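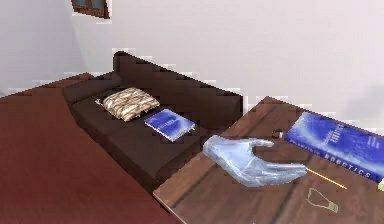 Stop tuning the grip first

Opinion. Everyone at Novonach wants to talk grip force. Fine. But look at the setup before you touch a single gain. We burned 2355 runs on a simulated hand reaching for a pencil on a desk, and most of the misses came from a sloppy zero on the thumb. Forty-four lines of config. No one had opened that file since September.

My view: zero the joints, check the wrist frame, log it, every morning. Boring, yes. Cheaper then another week of retraining. And stop sharing one setup file between teams, please. Comis keeps its own and loses alot less time.

Grip force can wait.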